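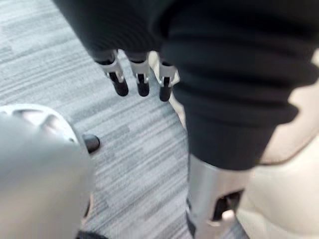

March 24, 2020
Posted by Dana

My shoulders are killing me, and I've only been teaching the robot for two days. Sitting down for it was supposed to help! You put the straps on, you put your fingers in the glove, and whatever your hand does the hand on the other end does a tiny bit later, which sounds like a video game and feels more like trying to butter toast in ski mittens. I spent the first part of the morning just doing the resting pose, where you let the arm hang and get all the fingers pointing down at the carpet without drifting. Three silver fingers with black tips under a big floppy black knit sleeve, and I swear it looked more relaxed than I did. The streaky gray carpet is weirdly useful, by the way. If I line up the tips with one of the stripes I can tell right away when I'm starting to sag.

The job this week is cloth. Bansal wants a whole set of cloth demonstrations for the Dirnance project, and the number on the whiteboard is 552 by the end of the month. I did 71 yesterday and 51 today, so yes, I'm getting slower. Part of that is that I'm throwing more of them out. Yesterday I kept everything. Today I'd get to the end of one, watch it back, see myself dithering over the corner for ages, and hit delete. If the robot learns from me, it learns the dithering too, and I don't want to be the reason some poor machine hesitates over a towel for the rest of its life.

What I hadn't expected is how hard it is to come down on something soft. With a block you know where the top is. Cloth has no top, it has a bunch of little hills, and through the headset they all look flat to me. I kept stopping too high and pinching air, then overcorrecting and mashing the tips into the table. So this afternoon I tried coming down really slowly and just hovering first, with the lowest finger over the fold I wanted, and waiting until my own hand stopped shaking before I closed it.
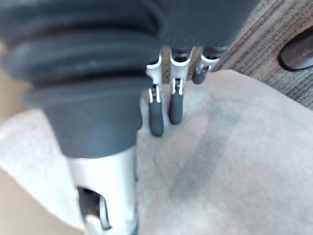 It felt silly for the first few and then it got better – the pinches were cleaner, and I quit holding my breath. I also figured out that I should crumple the cloth differently every time. I had been dropping it the same lazy way over and over, so all my nice demonstrations from yesterday were pretty much one demonstration. Ugh. I wrote that in the Illow notes so the evening shift won't do the same thing.

Then there's the Makumier glove, which I have a love-hate thing with. It was made for a bigger hand than mine, so my thumb slides around in it and the robot's fingers wiggle when I'm not doing anything. I stuffed a bit of sock in the thumb today and that worked great until my hand got sweaty. Tomorrow I'm bringing a thinner sock.

I did drop my fork at dinner and wait a second for it to be picked up by something else. Going to bed with the heating pad. Corners again tomorrow, and then folding in half if my arms hold out.

3 comments | 12 shares

tealkettle wrote:
The hovering thing is how I learned to thread a sewing machine! Try a cotton glove liner in place of the sock, they're cheap and they don't bunch up.

marshlane wrote:
Do the deleted ones really get deleted? I'd keep a few of the bad ones in a separate folder. We were sorry we didn't.

Dana wrote:
@marshlane oh no. They're gone gone. I'll start a folder tomorrow. @tealkettle ordering liners right now, thank you!!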